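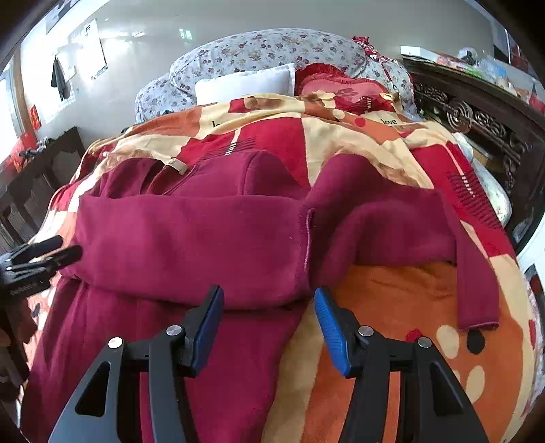 # Review: the Clilham Handheld Gripper Practice Guide (and the gripper it comes with)

March 6, 2024

Clilham sells a pair of handheld grippers for recording household chores, and in the box is a 10-page practice guide. I've used the grippers enough to have opinions, but the guide interests me more. It's being passed around as if it were a standard. It isn't one, and I have doubts about how much of it survives contact with a bed and a pile of laundry.

## What it gets right

The rule on contact is good: touch the fabric with the pads only, never with the linkage or the outer bars. The ribbed blue pads hold knit well enough that you can stick to it. The guide also wants both fingertips in view before you close on an edge. I grumbled, then went back over my own sessions and found most of my bad grabs were ones where I'd skipped it.

I also like the section on leaving rooms alone. Patterned bedding stays on, the pillows stay put, the furniture keeps whatever is on top of it. A magenta top on a patchwork blanket is a fairer test than a gray towel on a white table.

## What it gets wrong

Rule 7 says a fold must be "flat and square" before you stop recording. Flat by whose eye? A garment folded across its middle makes a soft, rounded band, and the sleeve goes where it likes. Two careful people will disagree on whether that passes, and the guide offers no picture, no tolerance, nothing. Hậu Hà, who checks recordings at Khương, told me she ignores the rule and writes her own notes. I would too.

Then there's the claim that the rules were "proven over 2,348 sessions." Proven how? There's no comparison with people working without the rules, and no mention of how many sessions were thrown out. A big number in a preface is marketing – I'd trust it more with a page of failures next to it.

Privacy gets one paragraph. For a tool meant to be used in bedrooms, with labels, papers and personal things lying around, that's thin. The Ondon checklist is uglier and duller, but it makes you get written consent for each room, and Baltport now asks for the same.

## Should you buy it?

The grippers, maybe. They close evenly and the pads clean up easily. The guide on its own, no. Take the contact and fingertip rules, rewrite rule 7 for your own garments, and borrow the consent form from Ondon. Clilham says a revised edition is coming in October. I'll look at it when it exists.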